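Brilness Floor Soap, Unscented

Home > Floors > Wood > Soaps and Cleaners

Sizes: 400 ml bottle, 4 liter can
Suitable for: soaped, oiled and lacquered wood
Not suitable for: waxed floors, cork, carpet (people ask)
In stock. Ships from the Tullo warehouse.

Pale wood floors look wonderful in other people's houses. In yours they show coffee, dog, and the route everyone takes to the refrigerator. Brilness is a plain liquid soap for keeping that route from becoming a permanent feature. It has no perfume and no dye, and it makes very little foam, which disappoints children and pleases everybody who has had to rinse a floor twice.

We have sold it since the days when our floor department was one shelf next to the doorbells. It does one job. It will not fill scratches, restore youth to old boards or make the room smell like an alpine meadow. If you want the meadow, Prustotano makes a scented cleaner and we stock that too, on a lower shelf.

How to use it

Sweep or vacuum first. Grit under a mop is sandpaper with a handle.

Mix one capful into a bucket of lukewarm water. Two capfuls will not clean twice as well. They will leave a film, and you will write to us about the film.

Wring the mop until your wrists complain. Work along the boards, a few at a time, and let the floor dry before the socks return. On bare soaped wood, go over it a second time with the same mix every few months.

Coverage

The small bottle does 600 square feet on a normal weekly schedule for a season, if nobody in the house keeps ferrets. The can does a good deal more and is cheaper by the ounce, but it has the pouring manners of a startled horse. A Sepp pump fits the neck and is sold separately. 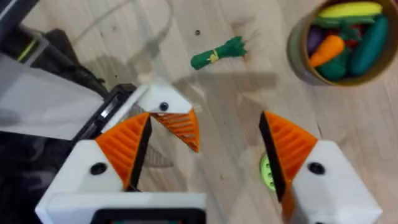
Customer remarks

Encarnación Rivas: Bought the can for a rental with blond boards all the way through. Two capfuls the first time, because I don't read, and yes, film. One capful after that and it came off over a couple of washes. Would like a cap that stays on the can.

Our reply: The cap was changed in August. Cans with the new one have a gray label. Write to the shop with your order number and we'll mail you a cap.

Shipping and returns

Orders over 500 dollars ship free, a figure we admit is hard to reach in soap. Unopened bottles can come back within a month. Opened ones are yours.

Page updated October 21, 2025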